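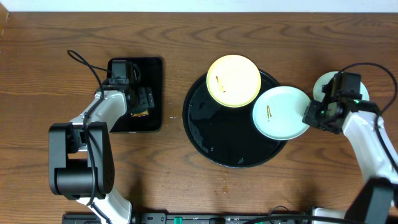

Figure 1. Table clearing with two arms. Left gripper over the rectangular tray, right gripper at the rim of a plate.

Robot Learning from Demonstration
Handout 3: Where the examples come from

Read this before the lab. It covers collection only. Training is in the next handout, and you should resist skipping ahead, as most bad results I have graded were already bad at this stage.

1. What the task is supposed to be

"Clear the table" sounds like one task. Look at Figure 1 and try to write down the end state. Three plates, two trays. Do the plates go on the round tray? One against another, or stacked? Does the small item on the rectangular tray stay there? If two people in your group give different answers, your data will contain both answers, and the policy will pick something between them. Between two sensible places to put a plate there is often a very silly one.

Write the end state in one sentence before you collect anything. Tape it to the bench.

2. The claim, and why I doubt it

You will hear that 200 demonstrations are enough for a task of this size. The Halvorsen notes on the course page say so, and the Ranero group repeats it. Enough for what? When I went back through the Halvorsen notes, the test plates started from the same positions as the training plates. A policy that replays an average path would do fine on that test. It would also do fine with its camera covered, and I would have liked to see that tried.

So treat any number of this sort as a statement about one table on one afternoon. For this course you will collect 300 episodes and hold back 25 for testing. The 25 are chosen before collection starts. Choosing them afterward, once you know which ones look nice, is the usual way people fool themselves.

3. What varies and what only seems to

Groups tend to vary the things that are easy to vary. They slide a plate a little to the left and call it a new example. Go back to the figure and consider what else a camera picks up:

Residue. Two of the plates have brown streaks on them. If every dirty plate in your set is handled by the right arm, you have taught the system that streaks mean right arm.

Water. There are droplets on the round tray. Wet black surfaces throw highlights, and highlights move when the light does. Collect with the tray dry as well as wet.

Color. One plate is pale yellow and two are pale mint green. Swap them around. A policy that has learned "the yellow one is farther back" has learned your habits.

Occlusion. The item on the rectangular tray is mostly hidden by the left gripper, and the right arm covers much of the third plate. From this view, at this moment, the learner has very little to go on. Ask what the operator could see that the camera could not. If the operator was working from a better view, the demonstration contains decisions the learner has no means of explaining.

4. Two arms

With two arms you get a timing problem that most write-ups pass over. Operators develop a rhythm, for instance left waits while right grips. Is the waiting part of the task? Sometimes it is, as when one arm would block the other. Often the operator was just thinking. Pauses of this kind get copied faithfully, and I have watched a trained pair of arms sit perfectly still, each apparently waiting for the other.

Log which pauses were deliberate. The Osus recorder has a foot switch for this. Please use it.

5. Failed attempts

Keep them. Label them failed, say where they went wrong, and do not train on them yet. The Brirngate set, which we use for comparison, was published with failures removed and with no count of how many there were. That makes its success rate close to meaningless, and I would rather you hand in an ugly set with honest labels.

A dropped plate followed by a good recovery is a separate category. Opinions differ on whether recoveries help. The evidence I have seen is thin in both directions.

6. What to hand in

The one-sentence end state
The list of held-out episodes, dated before your first recording
All episodes, including failures, with labels
One page on what your set does not cover
The result of the covered-camera test described below

Covered-camera test: run the baseline policy on your held-out starts as normal, then again with the camera image replaced by a single still from training. If the scores match, your data did not require the robot to look at anything. Report this even if it is embarrassing. It carries more credit than the success rate.

Grading questions go to the course page.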